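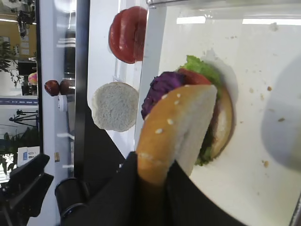 Ticket: burger stacking policy, top bun step keeps failing
Project: Alow
Status: open, sort of

Okay, picking this up again because the top bun step is still driving me up the wall. Quick recap for anyone at the Plondbridge site: we trained Sebastian (our stacking policy) on 300 demos, and the lettuce, cabbage and tomato steps are fine. The bun is where it goes sideways. It closes on the bun too early, or it grabs more than it should and takes half the burger along for the ride!

First thing I tried was retraining from the 1,000-step checkpoint with the wrist camera only. Worse, if anything. Then I put the side camera back in and the reach got a lot steadier.

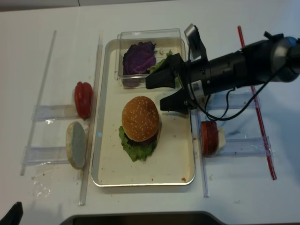 Does the policy need the side view for every step?
Only for the bun, as far as I can tell - the leafy stuff came out the same with or without it.

What I've tried since September:

1. Recalibrated the wrist camera. The offset was tiny, no change in behaviour.

2. Slowed the gripper close. It helped a bit with squashing, but it'll still go for two bun halves at once if they're close together.
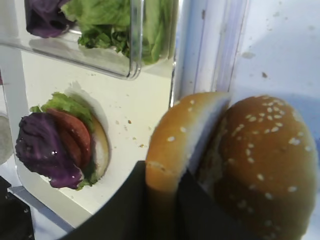
3. Added 456 extra clips of bun grasps only, with the spare buns in different spots. Best result so far, by a mile.

My current theory is that the training set hardly ever had a second bun near the one we wanted, so the policy never learned to pick a favourite. From the wrist view they're all just a big tan dome with seeds on it,
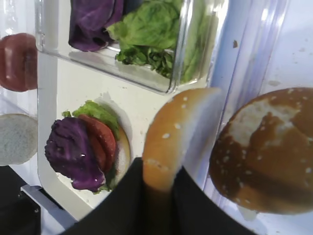

and the colour doesn't help much either, so I'm labelling the target bun in the new clips and running 3 seeds overnight on the Bondach machine. If anyone needs that machine before 9 am, give me a yell and I'll pause the last one.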